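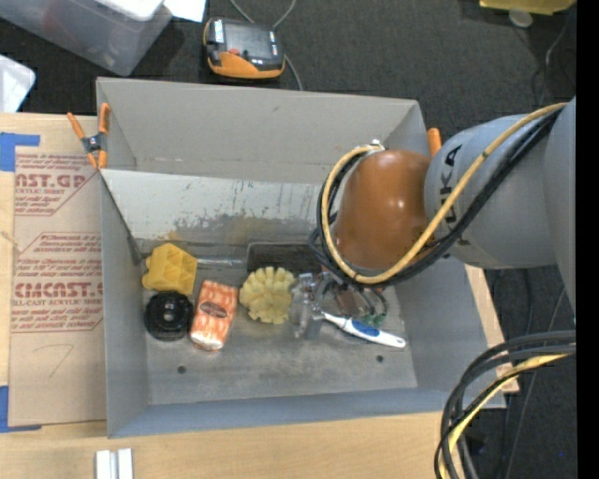
## Sternis open bin, gray, high back

The Sternis is a large rectangular open-top bin for mixed small items that are too different in shape to share a divided tray. It is supplied by Esico as a single unit or in sets for bench and table use. Walls are matte gray. The back wall is the tallest of the four.

Typical contents are household and personal care items, small wrapped packages, round parts and short lengths of tube. A toothbrush lies flat on the bin floor without bridging the walls, and items can be set side by side in a loose row with a second row behind.

### Floor

The floor is metallic gray with round holes. The holes are left open in normal use. Parts smaller than the hole diameter should go in a lidded cup or be stored elsewhere.

Smudging and surface wear on the floor are cosmetic and are not covered by the warranty. Replace the floor if it no longer lies flat or if a burr can be felt at the edge of a hole.

### Back panel

A pale panel stands upright in front of the back wall. It takes the contact from items pushed to the rear and can be replaced without replacing the bin. The light color shows marks early. Scuffs collect on the lower part first, in dark gray and yellowish brown, with short scratches higher up. Panels in this condition remain serviceable.

To change the panel:

1. Empty the bin and wipe out the corners.
2. Lift the old panel straight up.
3. Lower the new panel with the smooth face forward.
4. Press along the bottom edge until it meets the floor.

Do not glue the panel. Dunoveck strip, sold separately, can be fitted behind it if it rattles.

### Placement

Stand the bin on a flat table or bench that supports the whole base. A wooden table is suitable. Leave the space above the opening clear and load heavier items first, near the middle of the floor. Do not stack bins of this type; the wall heights are unequal and the upper bin will not sit level.

### Cleaning

Use a damp cloth and mild detergent. Solvent cleaners leave shiny patches on matte walls. Dry the floor from both sides if liquid has passed through the holes.

### Ordering

| Item | Order no. | Pack |
|---|---|---|
| Sternis bin, complete | 3000 | 1 |
| Sternis bin, complete | 3000-11 | 11 |
| Replacement panel, pale | 3013 | 1 |
| Dunoveck strip | 3020 | 1 roll |

Complete bins include the floor and one panel. Contents and table are not included. Orders of 200 bins or more are shipped direct from the Trevaskis warehouse and are quoted separately.

Panels for the earlier Sternis with equal walls do not fit this model. Check the wall heights before ordering; the order number is not marked on older bins. Stock of the earlier panel will be held until April.

Technical contact: Spyros Vrettos, Esico parts desk

Page revised 4 March 2019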